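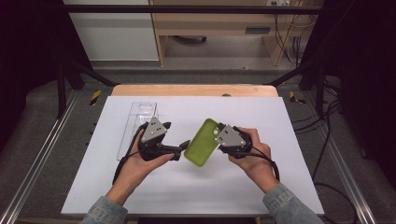
Dimas Siregar wants to know why the dog section is on the barn checklist at all, when we haven't lost an animal since February. Fair point and I'll answer it under item 9. Short version, the dogs that got in were not strays, they had collars, and the gap they used was ours.

Livestock and horse pasture – dog intrusion check
Groltunach Farm, lower and upper fields
Walked 30 August 2023, B. Vogler with Aiman Gunawan

1. Perimeter fence, lower field – PASS
Woven wire tight, no lifted bottom edge. Pushed on it with a boot the whole way along. One staple out by the water trough, put back in.

2. Perimeter fence, upper field – FAIL
Dug out under the wire at 2 spots on the creek side. Fresh dirt at one. The other is old and has grass in it so we missed it last time. Aiman blocked both with rock for now. Needs an apron of wire laid flat and pinned, not more rock. Wahyudi to price it.

3. Gates – PASS with comment
All latch. Ventura lane gate hangs low on the hinge side and high on the latch side, a medium dog goes under that easy. Board across the bottom? Somebody please do it before the foals go out.

4. Electric line – PASS
Tester reads fine at the far end. Weeds touching in the corner past the run-in shed, trimmed. Charger light on. Battery not dated, I wrote on it with marker.

5. Night pen for sheep and goats – FAIL
Door closes but the hook can be bumped up from outside. I did it with my knee. Change to a bolt or a clip. Roof netting ok. Goats are eating the netting, separate problem.

6. Horses – PASS
No bites, no wire cuts. Colum has a scrape on the near hind, old, dry, Larasati thinks from the stall door. She went over all of them legs and bellies. Mare still jumpy when the neighbor dogs bark, keep her out of the creek field untill it's fixed.

7. Signs – FAIL
Trail side sign gone again. The one that says leashes required. Road side sign is there but faded, can't read the phone number from a car. Order 2.

8. Incident sheet – PASS with comment
Sheet is on the clipboard in the feed room. Last entry has no time on it and no description of the dogs except "big". Please write color, collar, which way they left. If you have a phone on you take pictures of the dogs before you chase them off, if it's safe. Do not get between a dog and a down animal. Call first.

9. Neighbor dogs – OPEN
This is Dimas's question. The county will not do anything on a dog without an owner named and a date. We had both in February and it still took 7 weeks, and the vet bill was $959 for one ewe who lived and one who didnt. Owner paid some of it. So yes the section stays. He also asked if we could just do it twice a year. I say no, creek bank moves every time it rains hard.

10. Our own dogs – PASS
Plistis and the old dog both tagged, rabies current, both shut in at night. Plistis was loose in the yard when we walked up – not in with stock, but still. Rule applies to us too.

11. First aid box, barn – FAIL
Gauze low, wound rinse out of date. Vet number on the lid is the old clinic. Larasati has the new one. Towels good.

12. Lights – PASS
Motion light at night pen comes on. Creek side has none. Wahyudi says the run is 80 feet from the last outlet, solar would be easier. Ask what he wants to spend.

To do, most urgent first
Night pen door – Aiman, tonight
Wire apron creek side – Wahyudi
Low gate – whoever is free, tell me when done
Rinse, gauze, number on lid – Larasati
Signs – me

Comments

Larasati Pattinasarany: Box is restocked except gauze, store was out. New vet number is on the lid and also inside the feed room door.

Aiman Gunawan: Bolt is on. It sticks a little, lift the door and then slide. Rocks on the creek side have already shifted on the old hole so I would not wait on the wire.

Wahyudi Liew: Will have a price for the apron and one for the light. Do you want the apron on the whole creek side or just where they dug?

Britta Vogler: Whole side. They'll just move down otherwise.

Dimas Siregar: OK on item 9, I hadn't seen the vet bill. Leave it monthly. I can do the gate board.

Contact the barn office | © 2023 Groltunach Farm | Back to top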